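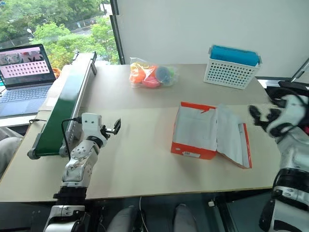

Part 4: Getting the Padach talking to your wifi

Right, by now you should have the base screwed down, the water tank clicked in and the little green light on. If the light is orange, go back to Part 3, because you've almost certainly left the yellow tab in the battery slot (I did, twice). Everything from here on is done with your phone in one hand and a cup of tea in the other.

I'm writing this for the Padach 60 plant waterer, the one with four hoses. The older two-hose one is much the same, but its menus are in a different order and it can't do the holiday setting at all.

Before you start

You'll need the Mament app, your wifi password and the sticker from the bottom of the base. Take a photo of the sticker now. Once the tank is full you really don't want to be tipping the thing over to read an eight-digit code.

Note: the Padach only works on 2.4 GHz wifi. Most home routers do both and sort it out for themselves, but mine (a Ponholm, supplied free and worth every penny) puts both under one name and the waterer sulks. If yours does the same, go into the router settings and give the slower one its own name. I called mine "Plants".

Joining the network

1. Open the Mament app and make an account. It asks for your birthday. You can skip that by pressing the tiny grey arrow in the corner.

2. Tap the plus sign, then "Watering", then "Padach 60". Don't pick "Padach 60 S", that's the outdoor one.

3. Hold down the button on the base until the light goes from steady green to blinking blue. It takes longer than you'd think — keep holding.

4. Type in the code from the sticker. The zeros and the letter O look identical. They're all zeros.

5. Choose your network and put in the password. The app will show a spinning leaf for a while. Leave the app open and don't lock your phone or you'll be back at step 3.

6. When the light turns steady blue you're in. Give it a name if you like. Mine is called Jenkins, after the cat we had when I was small, and that's the name you'll see wherever I mention a setting further on.

If the leaf spins for more than 15 minutes, it has given up and not told you. Close the app completely, pull the plug on the base, count to ten and start again from step 3.

Setting how much each plant gets

This is the bit I enjoy! Go to Jenkins (or whatever yours is called), then "Hoses". You'll see them numbered one to four, and the numbers match the raised dots on the hose ends.

7. Tap hose one and choose an amount in millilitres. The app suggests 438, which is such an odd number that I assume somebody's fern had a very particular thirst. Far too much for a windowsill pot. Start at 60 and work up over a couple of weeks.

8. Choose how often. I have the herbs on every day and the big rubber plant on once a week.

9. Press "Test hose". It sends out a small squirt, so have the hose end in the pot first and not lying on your bookshelf.

10. Do the same for the other hoses. Any you aren't using need the rubber cap on AND need switching off in the app. The cap alone won't hold against the pump.

Caution: the tank takes 4,000 ml and it's heavy when full. Fill it where it stands, using a jug. Never carry it full by the lid, and keep the plug and the extension lead higher than the base so a drip can't run down into them.

Caution: don't put liquid feed in the tank unless it says "fully soluble" on the bottle. The gritty sort blocks the filter and then you're on your knees with a toothpick.

The holiday setting

This one stretches out the water you've got across the days you're away. Put in the date you're leaving and the date you're back, and the app does the sums and tells you if the tank will run dry. Do a trial run before you rely on it. I set mine going in March, a good while ahead of our trip, and found that hose three had a kink in it behind the radiator.

If you have the spare tank, plug it in before you enter the dates. It won't be counted otherwise, and you'll have to cancel the holiday and put it all in again.

Part 5 covers cleaning the filter and what the different beeps mean.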